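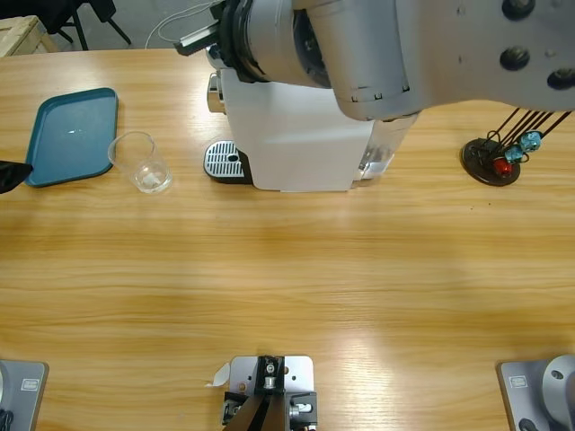
Capsule Coffee Corner: Your Questions

We get a lot of mail about setting up a little coffee station at home, and we love it! Lai-ching Yeh picked the ones that come up most and answered them with help from Bastian Sperling, who runs our tasting table in Satley.

How much room do I need?

Less than you'd think! The machine, a tray, a glass and a capsule holder will sit happily along one side of a table. Leave enough space next to the water reservoir to get your hand in, especially if yours lifts straight up.

Why keep a tray beside the machine?

Because it catches everything. Spoons, sugar wrappers, the drips from a glass you've just moved. I'm very fond of plastic ones with rounded corners and a raised rim (teal blue is a favorite color of mine, it looks so cheerful on a wooden table). Rinse it when you rinse the drip tray and you're done.

Can I make coffee in a clear drinking glass?

Check that the glass is meant for hot drinks first. Ordinary tumblers can crack. If yours is fine with heat, go for it, you get to watch the crema settle! Warm it with hot tap water beforehand and make sure it fits under the spout.

Wire holder or drawer for the capsules?

Bastian is a drawer person. I'm for the wire holder every time, the kind with a round base and rods that the capsules clip into. You see the colors, you grab one, and you notice when you're running low. Keep it out of direct sun.

What do the capsule colors mean?

It depends entirely on the maker, so go by the box. At home I keep the red ones for morning and the light turquoise ones for after dinner, but that's just my own system.

How often should I clean the drip tray and grate?

Every day if you can. Lift off the grate, empty the tray, wash both in warm soapy water and dry them well. A soft old toothbrush is wonderful for the slots.

And the water reservoir?

Fresh water each morning, and a proper wash once a week. With a transparent one you can spot scale early. Descale as often as your manual tells you, or sooner if your water is hard.

Will a coffee machine mark a wooden table?

It can. Wipe up drips right away and slip a thin cork mat under the machine if the finish is delicate. Wipe along the grain, too.

Last updated November 14, 2021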